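Perguntas frequentes – conduzir o Urel à distância

Respostas da equipa do Pascu a quem vai pegar no comando pela primeira vez. Actualizado em 7/21/20.

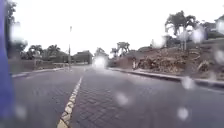 Preciso de carta de condução?
Não. Precisa de paciência, que infelizmente não se tira em exame.

Quantas voltas tenho de gravar?
Sessenta. As primeiras 7 são para si e vão para o lixo. Não leve a mal, as da Siham Belhaj também foram.

Posso corrigir a trajectória a meio?
Pode e deve. O robô aprende também com as correcções – e com os disparates, por isso carregue em «descartar» antes de suspirar.

E se chover?
Grava-se na mesma. O piso molhado faz parte do programa desde Junho.

Aparece um peão. E agora?
Pare. Espere. Não buzine, que o Urel não tem buzina (já pedimos).

O vídeo chega com atraso?
Se passar dos 400 ms, largue o comando e ligue ao Wael Benmoussa. Ele já sabe.

Quando é que o robô anda sozinho?
Boa pergunta. O Essam Ezzat responde «em breve» desde que o conhecemos.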